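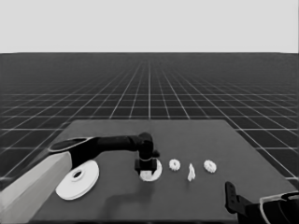 Minutes – Cell Maintenance and Set-up

Bitden site, Okitz cell (two-arm gear assembly)
July meeting, 2:15 pm, upstairs meeting room and by phone

Present: cell lead (chair), controls technician, simulation engineer, mechanical fitter, production scheduler, safety representative, Dratia field service (by phone until item 5)
Apologies: quality supervisor

1. Previous minutes
Accepted with one correction. Under item 6, the spare finger set was recorded as fitted to the left arm. It was fitted to the right arm. The left arm still has the original fingers. The maintenance log has the correct entry and needs no change.

2. Actions carried over
Cable dress on the left wrist: re-routed and clipped. The fitter reported no rubbing at full reach. Closed.
Backup of both arm programs: done, copies on the site server and on the cell laptop. Closed.
Label for the air isolator: not done. The label printer is away for repair. Carried over.
Quote for a second set of gripper pads: received from Dratia and passed to purchasing. Open until the order number comes back.

3. Simulation model
The simulation engineer showed the current model of the cell. The table is a plain slab with the five parts laid in a loose row: the large disc with the raised hub in front of the left arm's base, the flat round piece under the left gripper, then the two small gears with the narrow angular piece between them, a little forward of the gears. The left arm was shown with its fingers around the flat piece. The right arm was parked open at the front right corner.

Points raised:
The fitter asked if the large disc sits too close to the left base. The model has no contact there, but on the real table the fitter wants enough room to get a hand in when the disc is changed over. The engineer will measure the gap on the cell and set the same gap in the model.
All parts in the model are plain white. Controls asked for a separate colour for each part number so that screen captures can be used in the work instruction. Agreed, low priority.
The model has no fixture and no guarding. The safety representative would like the guard posts added before the reach study is repeated. Agreed.
The right arm's park position in the model was copied from the old program. It differs from the park position now taught on the cell. To be brought into line before any further cycle time figures are taken from the model.

4. Left arm – calibration and grip
The left arm drifted twice during June. Both times the gripper came down off centre on the flat piece and the cycle stopped on a grip fault. Controls reset the arm to its home marks and ran 86 test picks with no fault. The drift has not come back since.

Dratia service asked for the fault history and went through it on the call. Their view is that the wrist joint should be checked for play before anything is changed in the program. The fitter checked it by hand last month and found nothing, but did not use a dial gauge. There was some discussion about whether a hand check is good enough. Agreed to repeat it with a gauge, arm powered down and locked out, and to record the reading.

Finger wear: the pads on the left gripper are still usable. The edges are beginning to round off. Change at the next planned stop.

Grip force is to stay at the present setting until the wrist has been measured. The scheduler asked if force could be raised as a stopgap. Controls advised against it, as the small gears mark easily and the same setting is used for all parts in the program. It could be split by part, but that is a program change and would need a new trial run.

5. Service interval
The left arm stood at 708 hours when the meter was read on the morning of the meeting. Dratia recommends grease and a belt check at 2000 hours for this duty. The fitter pointed out that the right arm has a different meter reading because it was swapped in later, and that running two service dates for one cell means two stops. Agreed to bring the right arm forward and do both together.

The grease type on the store shelf does not match the type in the Dratia service sheet. Dratia will confirm in writing whether the shelf stock is acceptable. No grease is to be used on either arm before then.

Dratia service left the call at this point.

6. Changeover of the small gears
Changeover from the left-hand to the right-hand gear batch took 18 minutes at the last run. Most of this was spent re-teaching the pick point for the narrow piece, which stands upright and is easily knocked. The fitter has proposed a small nest to hold it. A sketch was passed around. Comments:
– the nest must leave room for both fingers on the way down
– it should be pinned to the table, as tape has been tried and lifts
– the far side should stay open so that a fallen part can be seen from the operator's position

The fitter will make a first nest in plastic. If it holds position over a full batch it will be remade in aluminium.

The scheduler noted that the next batch change falls in the same week as the planned stop. Agreed to fit the nest during the stop and do the re-teach once.

7. Safety
No incidents. One near miss: the cell gate was opened while the right arm was being jogged at low speed. The interlock worked and the arm stopped. The person jogging had the pendant and the person at the gate had not been told. Anyone jogging either arm is to hang the tag on the gate first. Tags are on the hook beside the cabinet.

The gate hinge is stiff and should be looked at during the stop.

8. Other business
The cell laptop needs a new battery. Controls to order.
The simulation licence is shared with the other line. The engineer asked that people close the program when they finish, as it was locked out for most of one afternoon.

Actions
Measure gap at left base, update model – simulation engineer
Add guard posts and correct right arm park position in model – simulation engineer
Part colours in model – simulation engineer, when time allows
Dial gauge check of left wrist, reading to log – fitter
Change left gripper pads at planned stop – fitter
Written answer on grease type – Dratia
Combined service date for both arms – cell lead and scheduler
Plastic nest for narrow piece – fitter
Gate hinge – fitter
Air isolator label – controls technician
Laptop battery – controls technician

Meeting closed 3:40 pm. Next meeting after the planned stop, same room.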